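Flip-top canister, keep or replace?

cirilo_z
Mine holds 500 ml and the lid stays up by itself. I want it for ground coffee. 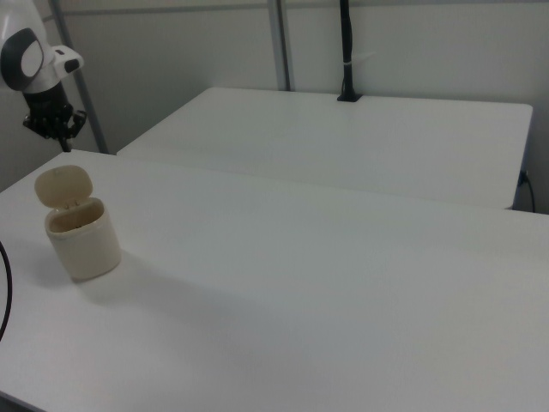 Lid open, on the white table.

farik22
I'd skip it for coffee. Flip tops let air in. Use a screw lid.

Dagmar O.
Disagree. I go through a can in a week and mine has been fine since January. Wipe the rim after you scoop.

farik22
A week, sure. A month, no.

cirilo_z
I drink it fast, so I'll keep it. Tea can go in the screw one.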